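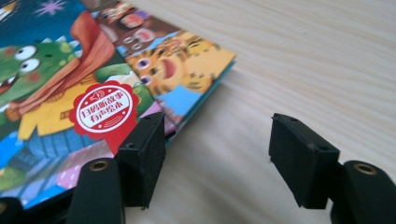
Matchday ground check, Keluvon Park
Altedance Youth Soccer, 2021-10-14

1. Goals. Both anchored, nets clipped all the way down. Great to see the new pegs in!
2. Playing surface. Walked end to end. One soft patch by the north corner flag, filled and rolled. The rest is the best it's been all season (thank you, Wateo, for the drainage work!).
3. Floodlights. All on at full power.
4. Stand. 200 seats checked, 2 loose bolts in the back row, tightened.
5. First aid. Bag restocked, stretcher in the tunnel, defibrillator showing green.
6. Gates. Both exits unlocked and clear. We expect about 70 families, so please keep the bikes off the ramp!

Still open: padding on the dugout posts. Thygesen is sending replacements, and I can't wait to get them on before the December cup games.

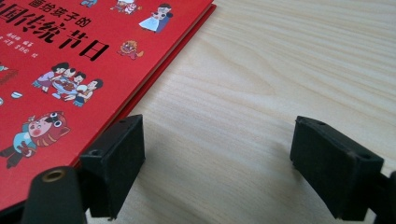

Zhenhua Cai asked whether the north corner could be checked again at halftime, as the under-tens take most of their corners from that side.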